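Why Do Black Things Get Hot in the Sun?

Have you ever run across a dark car park in bare feet on a sunny afternoon in July? If you have, I expect you hopped! And then perhaps you found a white painted line and stood on it, and your poor toes felt a good deal better. The white line and the dark ground had been sitting under the very same sun all day long, so why was one so much hotter than the other?

To find out, we need to think about light, and what happens to it when it lands on something.

Where does the light go?

Sunlight looks white or a bit yellow to us, but it is really a mixture of all the colours of the rainbow. When it lands on a red jumper, the jumper soaks up most of the other colours and bounces the red back to your eyes. A white shirt bounces back nearly all of the colours. Something black, like a frying pan or your best school shoes, soaks up nearly all of them and sends hardly any back.

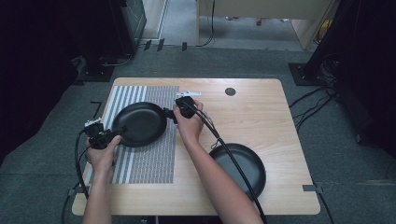 Light carries energy, you see, and energy can't simply vanish. When light is soaked up, its energy has to turn into something else, and mostly it turns into warmth. The more light a thing soaks up, the warmer it can get. Scientists have a word for soaking up light - they call it absorbing - and a word for bouncing it back, too, and that one is reflecting.

Now, you might be wondering about shiny things. Even a very dark object can have a bright gleam on it if its surface is smooth, and that gleam is a little bit of light that got away without being soaked up. 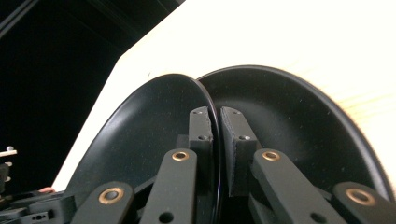
Does a black thing get hot in the dark?

It doesn't, or at least not by itself. Being black isn't a kind of heat. If you leave a black jumper and a white jumper in a cool cupboard all night, they will both be just as cool as the cupboard by morning. It's only when there is light to soak up that the black one races ahead.

Try it yourself

My neighbour Auður Dalsgaard showed me this one when I was seven, on her back step, and I have loved it ever since. You'll need a sunny day and a little patience.

1. Find two glasses that are just the same, and pour 200 millilitres of cold tap water into each.

2. Wrap one glass in black paper and the other in white paper, and put a saucer on top of each.

3. Stand them side by side in the sunshine for 70 minutes, then dip a clean finger in each one and see which feels warmer.
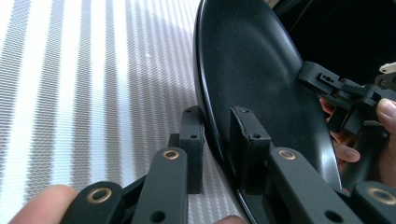

Keeping cool

People who live in hot, sunny places have known about all this for a very long time. In many of their towns the houses are painted white, so that lots of the sunshine bounces off the walls and the rooms inside stay nicer to sit in. You can use the same trick with a pale sun hat, and you may like to look out for other pale things on a hot day - tents, vans, parasols, even the roofs of some big buildings.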